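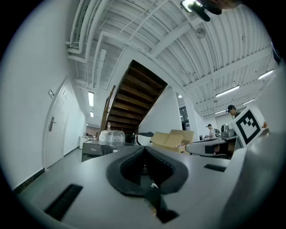 Fire and stairs inspection – Gatbridge building, ground floor and upper floor
Round: December, started at 10 in the morning
Marks used: OK / Fix / Look again

1. Stairs and handrail
Steps firm under foot – OK
Handrail fixed at both ends – OK
Nothing stored under the stairs – Fix
Comment: At the Kedberg entrance there were two folded boxes and a bag of salt under the lowest steps. I moved the boxes. The salt is too heavy for me and must go to the outside shed.

2. Exits
Doors open without key from inside – OK
Exit lights on – Look again
Comment: The light above the back door was on, but weak. The battery type is not written on the cover. Please find the paper from the supplier (Esposito) before ordering a new one.

3. Extinguishers
Pin and seal in place – OK
Pressure needle in green – OK
Label readable – Fix
Comment: Extinguisher number 47 has a label which is almost white from the sun. Same remark was in the last round.

4. Kitchen corner
Microwave plugged directly in the wall, no extension cord – OK
Air openings free – OK
Door closes well, seal clean – Look again
Comment: The seal had old food in the lower corner. Clean with warm water only. The kettle is 1000 watts and may share the double socket with the microwave only if the electrician agrees. I asked, no answer yet.

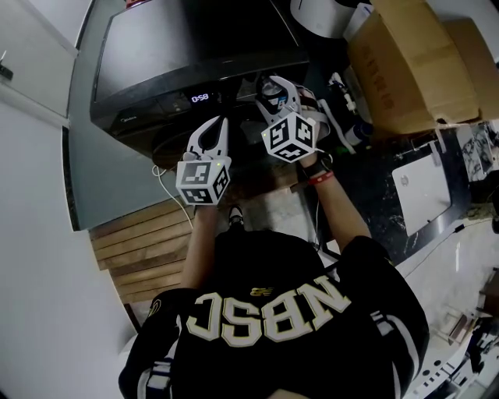

Item 4 – at the microwave.

5. Electrical panel
Free space in front – OK
Circuits labeled – Fix
Comment: Circuit 15 is labeled "Sultska", the name of the old tenant. I don't know which room this is now. I did not switch it off to find out, as people were working on the upper floor.

6. First aid box
Box easy to reach – OK
Content complete – Fix
Comment: Burn gel is missing, and the small scissors. Plasters are enough for the winter.

7. Alarm
Test button pressed – OK
Heard on upper floor – Look again
Comment: With the two middle doors closed the sound is low. I would like to repeat this test with a second person upstairs.

Next round: all points marked Fix must be closed before it. Points marked Look again stay on the list until two rounds are OK.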